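Zestness and Other Things I Drank This Summer

7/8/24

Print | E-mail this post

My cousin Nadine Sayegh has a gift for bringing the wrong bottle to dinner and making everyone glad she did. Last month it was a canned spritz called Zestness, which comes in a shade of yellow I associate with highlighters. She'd bought a whole case because the store in Wivcombe was clearing them out, and she put it down on my kitchen counter like a woman delivering a baby.

I should say that I'm a red wine person, and a boring one. I like what I like, I buy it at Saliba because it's on my way home, and I've been drinking more or less the same Portuguese blend since the kids were small. So I came to the spritz with my arms folded. And reader, I had two! It tastes like lemon peel and a bit like the inside of a new purse, and over a lot of ice, on the back steps, with the neighbor's sprinkler going, it was just about perfect.

That got me thinking about how much of what we call taste is really the weather, or the company, or how long it's been since lunch. Back in March I went to a proper tasting at Trastholm (my friend Zaid Bitar had a spare ticket and a bad knee, so he needed someone to drive). There were eight wines poured in a row, and a very nice man named Panagiotis Nikolaidis talked us through them. By number five I was writing things like "brown?" and "like a church" in the little booklet. Zaid wrote nothing at all and ate everybody's crackers.

The one I loved was number six, a skin-contact white from a grape I couldn't spell then and can't spell now. It was cloudy and sharp and smelled like apricots somebody had left in a warm car. I bought a bottle on the spot, took it home, opened it on a wet evening with leftover meatloaf, and didn't care for it one bit. Same wine, same me. I finished it over three nights out of pure stubbornness.
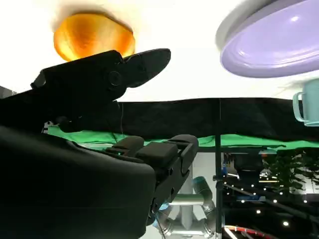 So I wrote to Panagiotis, who had handed out his card, and asked whether I'd gotten a bad bottle. He wrote back a lovely long note. He said it was probably too cold — I'd had it in the door of the fridge since the morning — and that meatloaf with ketchup on top is a hard thing to ask any white wine to stand next to. He suggested roast chicken, or a hard cheese, and twenty minutes on the counter first. I've got a second bottle coming and I'm going to do exactly as I'm told.

Nadine, meanwhile, says I'm overthinking it and has offered me the rest of her case. I said yes, of course. If you have a favorite cheap white for hot evenings, leave it in the comments, and please tell me what you eat with it, meatloaf people especially.

5 comments | 6 shares

Get new posts in your inbox! Join 3339 other readers.

This site uses cookies. By continuing to read you agree to their use.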